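Chapter 2
Receiving Guests: Invitations, Registration and the Arrival Desk

Learning outcomes

After studying this chapter, the reader should be able to:
distinguish between the invitation list, the acceptance list and the attendance list;
prepare a registration timetable for a formal event of medium size;
estimate the number of arrival desk positions needed for a given flow of guests;
plan the preparation and storage of badges and place cards;
describe the duties of the arrival desk supervisor before, during and after the reception of guests.

Key terms

Acceptance list, arrival curve, badge tray, desk position, duplicate entry, held place, late list, walk-in.

2.1 Introduction

Chapter 1 dealt with the brief and the choice of venue. By the time the work described in the present chapter begins, the organiser has a date, a room and an agreed capacity. The client will usually also have supplied a first list of names. It is seldom in good order. It may have been assembled from several departments, each with its own way of writing titles and company names, and it may contain people who have since moved to other posts.

The reception of guests starts with that list. A guest at an awards dinner or a company gala forms a first opinion of the evening at the door, often before having seen the room, the stage or the menu. Where the list has been badly kept, the fault shows at the arrival desk in the form of queues, missing badges and hurried telephone calls. Desk staff are then blamed for errors made several weeks earlier by people who are not present.

2.2 Three lists

It is common for organisers to speak of "the guest list" as though there were only one. For the purposes of planning, three should be kept apart.

The invitation list contains every person to whom an invitation has been sent. It belongs to the client, and the organiser should not add or remove names without written instructions.

The acceptance list contains those who have replied that they will attend, together with any companion they have named. It is the basis for catering numbers, the seating plan and the printing of badges. The organiser keeps it, and it should exist in one copy only. Other departments may be given extracts, each marked with the time at which it was taken.

The attendance list is made at the door. It records who came and, where the client requires it, at what time. For most clients it is the list of greatest value once the event is over, as it determines who receives a letter of thanks and who is sent a note of regret.

A held place is one that appears in the seating plan without a name against it. Clients ask for held places so that a senior guest may be accommodated at short notice. They should be agreed in advance, given a number, and shown on the acceptance list. A held place known only to the client's office is a frequent cause of difficulty at dinner.

2.3 Case study: the Erard Evening

The Erard Evening is an annual dinner at which prizes are given for shop window design. It is held in May in the main hall at Cedlow, where the seated capacity is 600. The organiser, the firm of Aydoğan, took over the management of the event from the client's own staff, and appointed Oğuzhan Akyol as arrival desk supervisor.

In the last year under the previous arrangement, invitations had been sent to a general mailing list of 3,000 names. Replies were accepted by post, by telephone and by electronic mail, and were entered by whoever received them. The final acceptance list contained 159 duplicate entries. Some guests had been entered under both a married and an unmarried name. Others appeared once under their own name and again as the companion of a colleague. The caterer had been given the uncorrected total, and the seating plan had to be redrawn on the afternoon of the dinner while the florist was already dressing the tables.

Akyol's first measure was to close two of the three channels for replies. Guests were asked to reply by means of a form, and those who telephoned were helped to complete it by the person who took the call. His second measure was to fix a point after which no change would be made to the printed material. Changes received later were entered on a separate late list, and the guests concerned were received at a desk position of their own.

Neither measure was popular at first. The client was concerned that older guests would find the form inconvenient, and asked for the postal reply card to be restored. A compromise was reached under which the card was enclosed with a limited number of invitations, chosen by name, and the replies were entered by a single member of staff. Students should note that the concession was recorded in writing, with the name of the person responsible.
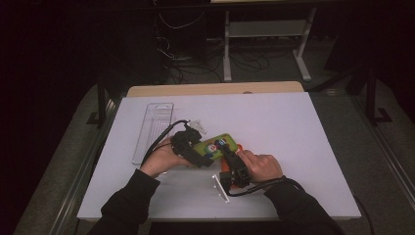 2.4 Badges and place cards

Badges and place cards should be made up from the acceptance list after it has been closed, and never from an earlier extract. The work is repetitive and is best done by people who have been allowed enough time and a proper surface. It should be finished on the day before the event, leaving the morning for checking. A white board laid across an ordinary light wooden tabletop, of the kind shown in the photograph, makes a good working area, as black lettering and dark cords are easily seen against it; small white plastic clips, on the other hand, are easily overlooked on such a surface and should be kept in a shallow tray of a darker colour. Finished badges are placed in badge trays in the alphabetical order of surnames. The order chosen must be the same as that of the printed list used at the desk, including the treatment of accented letters, prefixes and double surnames.

At the Erard Evening the badges were printed with the Purkeo registration system, which the client already held under licence. The supervisor required every tray to be read against the list by two people, one reading aloud and the other handling the badges. Spare blanks were carried in the desk box for guests on the late list. No badge was to be corrected by hand, however small the error, and a guest whose name had been misspelt was offered a new one.

Place cards require the same care and one further check. They should be carried into the room in table order, with a divider between tables, and set out by no more than two people working from the same plan. Once the cards have been placed, the room should be closed to everyone except catering and technical staff. Guests and, on occasion, members of the client's own family have been known to improve their position at table.

2.5 The arrival curve

Guests do not arrive evenly. When an invitation states a reception from seven o'clock and dinner at eight, a small number of guests will be at the door before the stated time and the greater part will arrive in the middle of the hour. The pattern is known as the arrival curve. It is affected by the weather, by public transport, by the distance of the car park from the entrance and by the nature of the guests. Exhibitors and nominees tend to come early. Guests of the sponsor, where transport has been provided, come all at once.

The number of desk positions should be fixed by reference to the busiest part of the curve. A supervisor who plans for the average will have idle staff for half of the reception and a queue for the remainder. Where staff numbers are limited, positions may be opened and closed as required, provided that the division of the alphabet on the signs can be changed without confusion. The following sections set out a method for estimating the curve from past attendance lists, and from the reply form where no past lists exist.

Questions for discussion

Why should the acceptance list be kept in one copy only? What arrangements would be needed if the client insisted on holding a second?

A client asks, on the morning of a dinner, for four held places at a table that is already full. Draft a short reply.

Consider the compromise reached over the postal reply card in section 2.3. Which guests might reasonably have been included in the limited number, and who should have made the choice?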